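Stop Selling Marble as a Kitchen Surface

Marble is mostly calcium carbonate. Vinegar, lemon juice, wine and most bathroom descalers are acids. Put the two together and the acid dissolves a thin layer of the stone, leaving a dull patch that no amount of wiping will shift. The chemistry is old and settled, yet the showrooms at Clakholm and Olcombe still list marble under "hard-wearing worktops", beside granite, and hand over a leaflet about sealing.

The leaflet is where my objection starts. A sealer fills pores. It slows the uptake of oil and coloured liquids, so it helps against stains. Etching is a different fault: it happens at the face of the stone, where the polish is, and a penetrating sealer does very little about it. Buyers are told to reseal every November and conclude that they are protected.

Spray cleaners make matters worse. Many are sold for "all hard surfaces", with the pH printed nowhere on the label. I would like to see it there, in figures, as a matter of course.

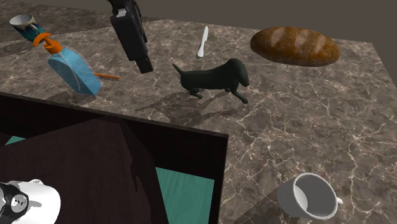 Corkico wrote in to say that etching only matters if you expect a worktop to look new, and that an old pastry slab with 40 years of marks on it is a better thing than a fresh one.

I accept that for a slab bought as a slab. A honed finish hides the damage well, and anyone who chooses it knowing what will happen has no complaint. My quarrel is with polished stone sold to people who have been told it will stay polished. Repolishing is possible -- it means working up through the abrasive grades again -- but it has to be costed over the life of the kitchen, and the quotations I have seen leave it out. 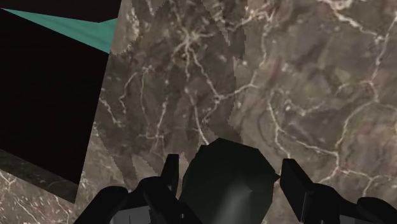

Veining is the other omission. Some veins are sound mineral; some are healed fractures, and a few are filled with resin at the factory. Resin and calcite wear at different rates and take a polish differently. The Dunne price list grades its slabs by appearance in 3 bands and says nothing of fill. A buyer should be able to ask for that in writing before the cut-out for the sink is made, as the narrow strips front and back are where a weak vein will go.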